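Bratalside Sewing & Textile Board > Fibers and Fabrics > Faux fur shedding after first wash

hemline_154
Joined: August 2022

I have a length of pink polyester faux fur, knit backing, pile length 20 mm or so. Cut edges shed badly. I ran one offcut through a cold gentle cycle in a mesh bag and air dried it flat. The backing is fine. The pile at the cut edge keeps coming out, and the tips have gone dull and clumped. Is this heat damage, detergent residue, or just poor fabric?

Nyitrai

Two separate problems. Shedding at the edge is mechanical. Scissors cut through pile as well as backing, and the short pieces work loose for weeks. Cut from the back with a blade, backing only, then pull the pile apart by hand. Vacuum the edge before sewing.

The clumping is residue. Polyester pile holds on to softener and does not let go of it in a cold rinse.

coldrinse

Disagree on residue. OP did not mention softener. Clumped tips after a cold wash usually mean the pile dried under its own weight. Brush it at half dry with a wire slicker brush, in the direction of the nap, and again when fully dry. I have done this on long pile and short pile with the same result.

hemline_154

No softener. Liquid detergent, a full cap.

Nyitrai

A full cap for one offcut is residue. Same mechanism, different product. Use a teaspoon.

Leanne Bickerstaff

Moderator note: please keep care advice for acrylic and polyester separate. They soften at different temperatures and people mix up the threads.

On the question itself, sculpted pile is the harder case. On a bag like the one in my picture, the tufts are rounded and the surface ripples, and flat brushing would pull those shapes out. I spot clean that type with a damp white cloth and leave the machine out of it.
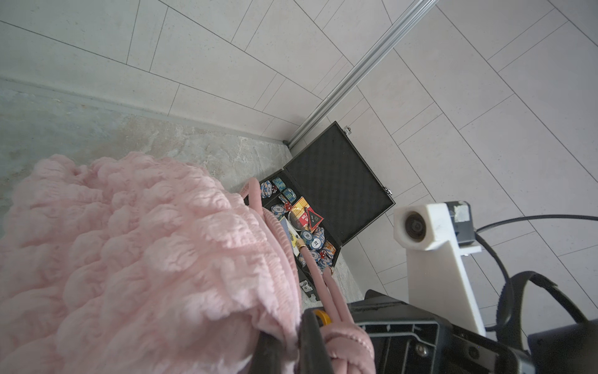
hemline_154

How long should I wait between spot cleaning and brushing?

Leanne Bickerstaff

Until the backing feels dry when you press it between two fingers, usually overnight in a heated room. The pile dries well before the backing does, so go by the backing.

coldrinse

Overnight is too long in my view. By then the tips have set. Half dry is the point at which they still move.

Leanne Bickerstaff

For full washes, agreed. For spot cleaning, a damp knit backing stretches under a slicker brush and you get a bald line. I have two test squares that show it.

pile_driver

Has anyone tried Vollix edge sealer on the backing? The listing says it is for knits. I ran a bead along 4 seams, let it cure for a day, and shedding dropped to almost nothing. It does stiffen the seam allowance.

Nyitrai

Stiff seam allowance is a poor trade on a garment. Fine on a cushion. I would zigzag the edge and skip the sealer.

pile_driver

Zigzag catches the pile on my machine, even with a walking foot.

Nyitrai

Shave the pile out of the seam allowance first. Any cheap trimmer will do it. Then there is nothing to catch.

hemline_154

Update. Second offcut: blade from the back, vacuumed, a teaspoon of detergent, brushed at half dry. Shedding is much lower and the tips are separate again. I changed two things in the wash at once, so I can't say which of you was right about the clumping. I'll run a third piece with a teaspoon and no brushing when the next order from Drastgate comes in.

coldrinse

Post the result either way. Keep the drying position the same or the comparison won't mean much.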